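### 3.2 Turnaround Scheduling for Shortened-Fuselage Variants

The schedule model of Kárason and Pugh treats a shortened variant as a scaled copy of its parent airframe. Cabin service time is reduced in proportion to seat count, and refueling time in proportion to trip fuel. We found this unsuitable for the Hindley records. A shortened widebody often keeps the doors, cargo loading system and fueling points of the longer type, so several ground tasks take the same time on both.

We therefore split each turnaround into fixed and length-dependent tasks. Fixed tasks are chocking, ground power connection, door opening and the pushback sequence. Length-dependent tasks are boarding, deplaning, cleaning and hold loading. Catering was assigned to the second group, although Bramwell places it in the first; the choice shifts the fitted slope slightly and leaves the ranking of stands unchanged.

The data set holds 2597 turnarounds at 14 stands. Records with a missing on-block time were dropped before this count was made. Turnarounds that included a crew change were kept, but flagged, and the flag enters the regression as a separate term. Towed arrivals — mostly aircraft returning from the Lusel hangar — were treated as a new turnaround starting at the stand.

Parameters were estimated in Plendadance with the default solver. Stand 3 was fitted separately because its fueling hydrant was out of service from May onward and all fuel was delivered by truck.
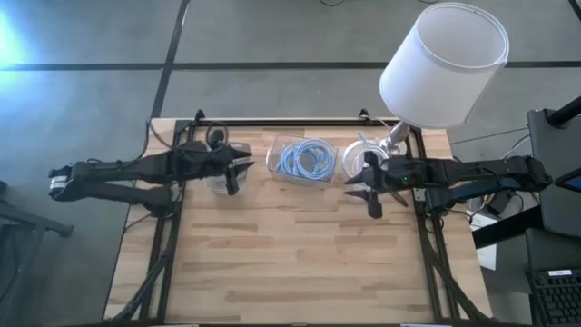
**Figure 2.** Bench workspace.

The residuals for hold loading are wider than those for boarding. Chamoun reported a similar spread at Akl and attributed it to late transfer bags. Our records do not separate transfer bags from local bags, so the same explanation cannot be tested here. Restricting the fit to flights with no inbound connections narrows the residuals, but the remaining sample is too small at most stands to support a per-stand estimate. The pooled value is used in Section 4.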